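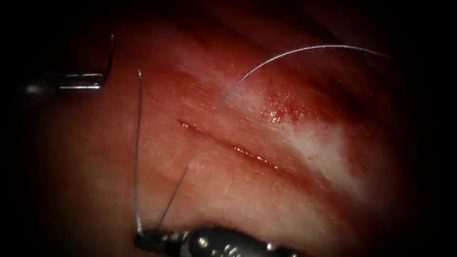 Sutura de una incisión recta con dos instrumentos.

Convocatoria de participantes: estudio sobre técnica de sutura en incisiones lineales

El laboratorio de formación quirúrgica de Stistitz busca cirujanos y residentes para un estudio sobre el cierre de incisiones rectas de bordes próximos. Se analizarán el manejo del hilo, el ángulo de entrada de la aguja y la regularidad de los puntos.

Perfil
- Especialistas en cirugía general, urología o ginecología, o residentes a partir del tercer año.
- Experiencia previa en sutura intracorpórea. Se pedirá una relación de procedimientos firmada por el servicio de origen.
- No haber participado en la fase anterior del estudio (Gallagher I).
- Español o inglés, nivel suficiente para seguir instrucciones orales durante el ejercicio.

Contenido de las sesiones
Cada participante asistirá a 6 sesiones en la sala 205 del edificio Plelorham. La primera se dedica a la familiarización con la consola y no puntúa. En las restantes se realizará el cierre de incisiones con sutura continua y con puntos sueltos, en orden asignado por sorteo. Se registran el tiempo de ejecución, la longitud de hilo consumida, la distancia entre puntos y el número de recolocaciones de la aguja. El vídeo del campo quirúrgico será valorado por dos evaluadores que desconocen la identidad del participante.

Todas las prácticas se efectúan sobre tejido de laboratorio. El estudio no incluye pacientes. El material de sutura y la ropa de quirófano corren a cargo del centro.

Compensación
100 euros por sesión completada, más gastos de desplazamiento previa presentación de justificantes. Las sesiones interrumpidas por causa técnica se abonan íntegras y se repiten en otra fecha.

Solicitudes
El plazo termina el 10 de mayo de 2024. Se enviará a la secretaría del laboratorio un único archivo PDF con currículum abreviado, relación de procedimientos y carta de motivación de 2.000 caracteres como máximo, espacios incluidos. Indíquese en el asunto «Gallagher II» y la mano dominante. Las sesiones comienzan en junio, en turno de mañana o de tarde.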